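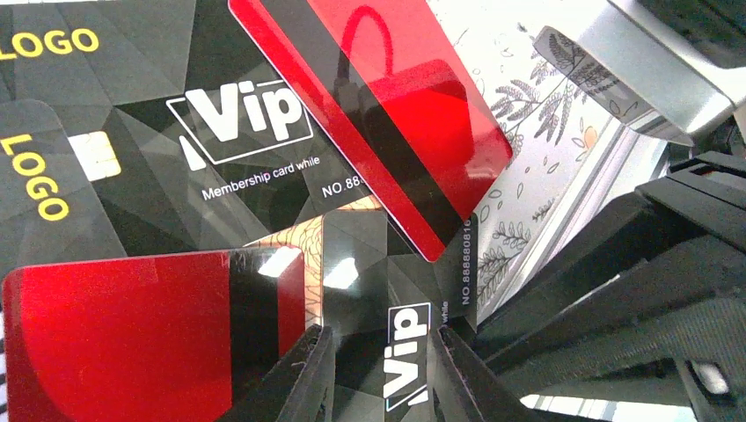 Filed under: Help > Membership cards > Ordering and samples

Questions about membership cards

We print membership cards for clubs, salons and small shops from our workshop in Raddale. These are the questions which come to us most often. If yours is missing, please write to Yanling Kang at the order desk.

What is the smallest order?
You can order from 2 cards, but the price for one card is then quite high. Most clubs take 2000 for the first printing and order again in February, when many memberships are renewed.

Can I see samples before I decide?
Yes. The sample cards carry placeholder words such as "LOGO" and "Vip", and a number which has no meaning. Please do not try to register this number, as our system will refuse it. Your own name and logo will stand in these places.

Do I need a magnetic stripe or a chip?
It depends on your reader. If your till has a slot where the card is pulled through, choose the stripe. A chip needs a contact reader, and you should ask your till supplier before you pay for it. If your staff only look at the card, you need neither of them. Fahad Sandhu can check your reader model for you; please send him the name and the type number.

Is a transparent card harder to read?
Sometimes, yes. White letters on a smoky card are clear when there is a dark surface under it, but less clear on a patterned tablecloth or in a wallet with many colours. We advise larger letters for the member number.
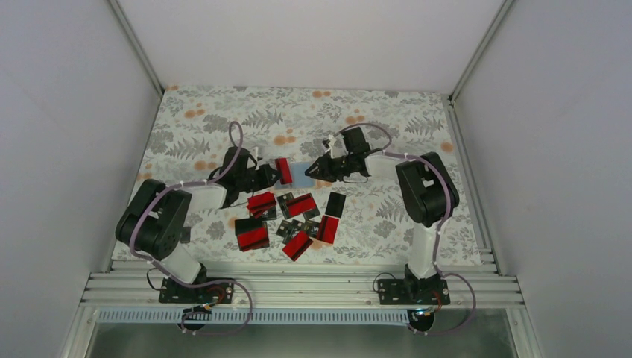 How should I handle and store the cards?

Glossy cards show finger marks very quickly. Hold them by the edges and wipe them with a soft dry cloth. When you sort a new delivery, put something smooth under the cards, because small grains on a table can scratch the stripe. Keep magnets away from striped cards, also the small ones in handbag clasps.

Can the member numbers start where our old ones stopped?
Yes. Write the last number you used on the order form. One customer stopped at 642, so the new cards began at 643. Please check your list for double numbers first. We cannot see them from our side.

A member has lost a card. Can you make only one?
Yes, quote your order reference (it looks like RD-3917) and the member number. The new card gets the same design, but we recommend a new number, so that the lost card can be blocked.

Who do I contact about an invoice?
Teun Van Leeuwen answers all invoice questions. He needs the order reference in the subject line.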